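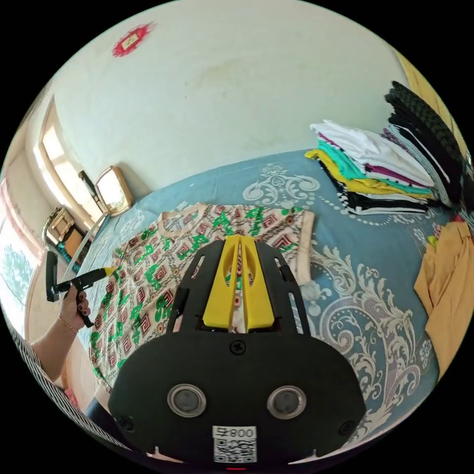 Nirncombe, August

Handgreifer Nornex: gelbe Finger rutschen auf dünnem Stoff, linkes Gerät ok, rechtes nicht

gefragt von Paula Ursu

Moin zusammen, kurz weil ich gleich weiter muss. Zwei Handgreifer, links und rechts, beide schwarz, gelbe Finger mit Schlitzen. Aufgabe ist Wäsche: Hemd liegt flach auf dem Bett, am Saum fassen, falten, auf den Stapel. Mit dem linken kein Problem. Der rechte (008F) zickt seit dem Fingerwechsel.

Was passiert: Ich drücke zu, Finger kommen zusammen, Stoff ist drin, beim Anheben rutscht er raus. Bei Frottee und dickem Strick nie. Bei dünnen Hemden fast jedes Mal. Auf dem Bild sieht man den Spalt zwischen den Fingern, schmal, aber da. Beim linken kann ich im geschlossenen Zustand kein Papier durchziehen, beim rechten geht es an der Spitze locker durch. Hinten am Ansatz klemmt das Papier. Also stehen die Finger schief zueinander, oder?

Zweites Problem, vielleicht hängt es zusammen: der Öffnungswert in der Software. Ganz zu sollte 0 sein, zeigt aber 7. Ganz auf zeigt 322, das passt zum linken. Habe zweimal neu genullt, nach ein paar Minuten wieder 7.

Schon gemacht:
Finger ab, Auflage abgewischt, Finger wieder dran
Schrauben nachgezogen, alle die ich gefunden habe
Akku getauscht
Die zwei runden Fenster vorne geputzt, mit Brillentuch

Die kleine rote LED unter dem QR-Aufkleber ist die ganze Zeit an. Beim linken hab ich ehrlich gesagt nicht drauf geachtet und der ist jetzt gerade unterwegs. Heißt rot Fehler oder nur Strom?

Ersatzfinger hätte ich noch ein Paar. Will die aber nicht auch noch versauen. Hat jemand eine Reihenfolge, wie man das richtig einstellt? Anleitung von Nornex sagt nur "Finger bis zum Anschlag aufschieben", danke auch.

Pascu

Vorne Spalt, hinten klemmt = Finger sitzt nicht ganz auf dem Schlitten. Hatten wir bei drei Geräten, jedes Mal dasselbe. In der Nut bleibt nach dem Wechsel gern ein Grat oder ein Krümel vom alten Finger liegen, sieht man von oben nicht. Abwischen reicht da nicht.

Mach es so:

Strom weg, Akku raus.
Beide Finger ab. Nicht nur den, den du verdächtigst.
Mit einem Zahnstocher durch die Nut, dann mit dem Pinsel. Kein Schraubendreher, der macht neue Grate. Bei Wäsche ist da unten sowieso alles voller Flusen.
Finger trocken aufschieben, ohne Schraube. Muss bis hinten laufen und darf nicht kippeln. Wenn er kippelt, Kante am Kunststoff mit feinem Papier brechen, zwei Striche, nicht mehr.
Greifer von Hand zudrücken und zu lassen. Jetzt erst die Schrauben rein, abwechselnd, handfest.
Dann erst fest. Wer die Schrauben bei offenem Greifer anzieht, zieht sich den Finger schräg, und genau so klingt das bei dir.

Papiertest danach an drei Stellen, Spitze, Mitte, Ansatz. Überall gleicher Zug, dann gut.

Nullen ganz zum Schluss! Du hast genullt während die Finger schief waren. Wenn du fest drückst biegt sich der Finger ein Stück durch und der Wert läuft weiter, lässt du locker steht wieder was anderes da. Deshalb kommt deine 7 zurück. Immer mit der Kraft nullen mit der du nachher auch greifst.

Zu den Schrauben: die am Gehäuse vorn (oben mittig unter den Fingern und die unten in den Ecken) würde ich in Ruhe lassen. Die halten die Schale. Hast du die auch nachgezogen? Dann eine viertel Umdrehung zurück. Zu fest und der Schlitten läuft schwer, das merkt man am Abzug, der kommt dann nicht mehr sauber zurück.

Skitix

rot ist bei meinem immer an wenn strom da ist. also egal. fehler wäre blinken glaub ich

gegen rutschen einfach dünnes gummi auf die finger kleben, fahradschlauch, sekundenkleber. hält ewig. fertig

Pascu, Kommentar dazu

Bitte nicht mit Sekundenkleber. Der geht nie wieder ab und die Schlitze laufen zu. Die Finger sollen sich ja um den Stoff legen können, mit zugeklebten Schlitzen sind die steif wie ein Lineal. Wenn schon Gummi, dann doppelseitiges Klebeband und nur innen an der Spitze. Und auf BEIDE Geräte, sonst greift links anders als rechts und du hast den Ärger in den Aufnahmen. Nach dem Kleben wieder nullen, das Gummi trägt auf.

Skitix, Kommentar dazu

bei mir hälts

Paula Ursu, Nachtrag

So, gemacht. War die Nut. Links hinten steckte ein gelber Span drin, winzig, den hätte ich ohne Zahnstocher nie gefunden. Dazu ein ganzes Nest Flusen, Farbe nach Mustard-Pulli.

Finger trocken drauf, einer lief gleich bis hinten, der andere kippelte minimal. Kante gebrochen wie beschrieben, dann gut. Schrauben bei geschlossenem Greifer rein. Papier zieht jetzt überall gleich. Wert zu: 0, auch nach einer Stunde noch. Auf: unverändert 322.

Und ja, ich hatte die Gehäuseschrauben auch angezogen. Die beiden unten etwas zurück, Abzug läuft merklich leichter -- war mir vorher gar nicht aufgefallen, dass der schwer ging.

Dann 16 mal dasselbe dünne Hemd am Saum angehoben, einmal verloren. Das war aber ich, zu weit am Rand gefasst. Ohne Gummi. Lasse das erstmal so.

LED beim linken nachgesehen: auch rot, Dauerlicht. Also wohl nur Strom, danke Skitix.

Was noch offen ist: wie oft macht ihr die Nut sauber? Ich hätte jetzt gesagt bei jedem Fingerwechsel und sonst nur wenn der Nullwert wandert. Bei uns laufen die Dinger aber fast nur auf Textil.

Pascu

Bei Textil einmal die Woche, Pinsel reicht, Finger können dran bleiben. Und Nullwert vor jeder Sitzung kurz anschauen, dauert zehn Sekunden. Ich schreib ihn mit Filzstift auf einen Zettel am Ladegerät, dann sieht man gleich wenn einer wegläuft. Bei einem von unseren war es am Ende übrigens doch kein Schmutz, da war der Schlitten ausgeschlagen. Erkennt man daran, dass man den Finger auch mit festen Schrauben seitlich bewegen kann. Dann hilft nur einschicken.

Die Fenster vorne nur trocken wischen, kein Glasreiniger. Zieht unter den Rand und gibt Schlieren.

Paula Ursu

Wackelt nix. Wochenrhythmus übernommen, Zettel auch. Alte Finger heb ich auf, falls die Kante doch mal wer nachmessen will. Teilenummer auf der Tüte endet auf 61, falls jemand dieselbe Charge hat -- bitte vor dem Aufschieben auf Grat prüfen, am zweiten Paar ist er nämlich auch dran.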